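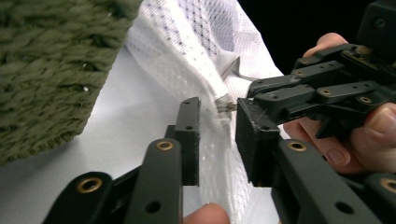

A white mesh bag and its little zipper.

I have been thinking about Sabbath rest since May, when our pastor, Innes Baird, preached on Mark 2 and I squirmed through most of it. "The Sabbath was made for man," Jesus says, and I had always heard that as permission to skip it. I don't believe that anymore.

My friend Sihan Xie keeps hers from supper to supper, phone in a drawer, and she has done it for 19 years (through two babies and a move to Morrison!). I tried it for a month and lasted 60 minutes the first time - then I was up folding towels and feeling holy about it.

I think we Christians have gotten very good at being busy for God and rather poor at trusting Him with an unfinished house. Israel gathered manna for six days, and the seventh day's bread kept just fine. I'd love to see our churches cancel a few meetings, mine included, and let tired people go home and nap. God will still be running the world when they wake up.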